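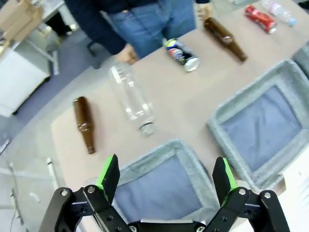 How to Sort Your Empties Into Fabric Bins

I love this little job! It takes me 33 minutes on a Sunday, and the kitchen feels twice as big afterward.

What you need: a big table, some felt-style bins and all the bottles and cans you've been stashing under the sink.

Start with the bins empty, and put everything else out on the table. Lay the bottles on their sides (they can't tip over if they're already down!) and pull the caps off as you go.

Brown glass gets its own bin. Clear plastic goes in the next one, and cans in the last. Rinse anything sticky first, or the fabric bottom will hang on to that smell for weeks.

Fill the glass bin only halfway. Two trips to the car beat one sore back!

Ours all goes to the Edmont drop-off, which takes mixed cans but wants brown and clear glass kept apart. Check the rules at yours before you load up.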